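Visit to the Ostberg demonstration room, Trutness
April 18, 2021

Our group makes small packaging lines, mostly for hardware and craft suppliers, and we have been talking for a while about whether a learned system could handle the odd containers that our fixed tooling can't. Ostberg offered to let us see how they gather their examples. The drive to Trutness took longer than planned and we missed the coffee.

Getting in

The building is the old Filex warehouse on the canal side. Parking is in the rear and you sign in at the loading door. We were given a short safety talk and a sheet with the day's task on it. The task was opening and closing a compartment box with a hinged lid, the kind people keep screws or beads in.

How the examples are made

A person does the job with a gripper in each hand. The grippers record what they see and how they move, and each run from start to finish is saved as one example. The operator we watched had been doing this for almost 41 days and worked at an even pace.
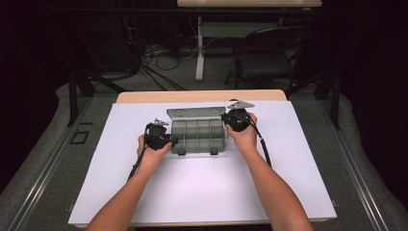 We asked how many examples a task like this needs. The answer was that it depends on how much the starting position changes. For the box task they had 895 saved runs, of which 269 had been thrown out on review. Most of the rejected ones were runs where the operator had hurried the lid or let go too early. A slow run is kept as long as it is clean.

The operator starts each run from a slightly different place, with the box turned a little or moved to one side. We had expected a fixture to hold it. They tried one at the beginning and dropped it, as the trained system then did poorly whenever the box was anywhere else.

What the grippers record

There is a camera on the hand-held tool itself, so the view is close and the fingers are always in it. Clear and tinted plastic is hard for this kind of view. You get pale highlights along the edges and you can see the work surface through the walls. Our own bins are mostly clear, so this was the part we spent the most time on. Ostberg told us they don't treat clear parts in any special way, they just collect more runs.

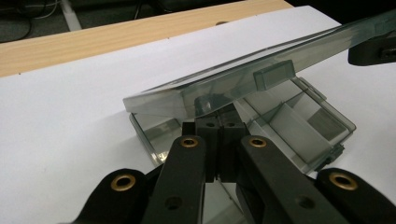
Questions from our side

Operator fatigue came up first. Sessions are 2 hours, then a break, and the reviewer looks for sloppier runs toward the end of each one.

We also asked about cost. They would not give a price per example, but they will quote a trial on our own containers if we send samples in May. Urrutia, who supply our latching lids, have agreed to ship a mixed carton straight to Trutness.

Still open: who keeps the recordings after a trial, and whether one of our own people could be the operator. We left both questions with them in writing.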